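Ticket: Kitchen tablet loses wifi every evening
Product: Rakine mesh router, two units
Provider: Netville
Status: open, still trying stuff

What's going on

Hi all! We moved to Trillville in May and the internet has been great everywhere except the kitchen. Around dinner the tablet just drops off (full bars, then nothing) and comes back after 15 minutes or so like it's been on a coffee break. The phones do the same thing if you sit at the kitchen table. In the living room they're fine, go figure.

The main unit is in the hall closet and the second one is on top of the fridge. Firmware is up to date, I checked twice.

Kitchen, for reference:

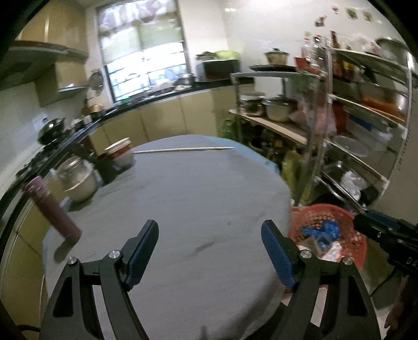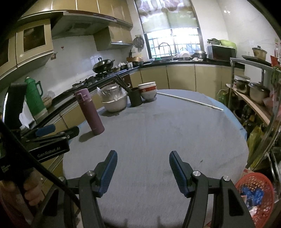
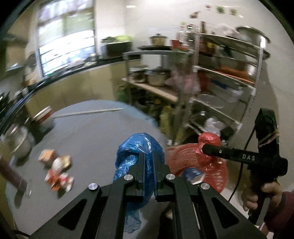
What I've tried so far

1. Restarted both units, main one first. Worked for one evening and I got my hopes up!
2. Called Netville. They ran a line test for 16 minutes and said the signal to the house is clean.
3. Changed the 2.4 band from auto to channel 6. Fewer drops, maybe two a night now, but they still happen.
4. Turned off the microwave for a whole evening. No change, and cold leftovers.
5. Moved the second unit off the fridge and onto the hall shelf. Speed at the table went from 15 up to 60, which made me yell a little, but it dropped again at 6 pm.

Next up is a factory reset on the second unit, once I find the sticker with the setup code. Does the reset wipe my channel setting too?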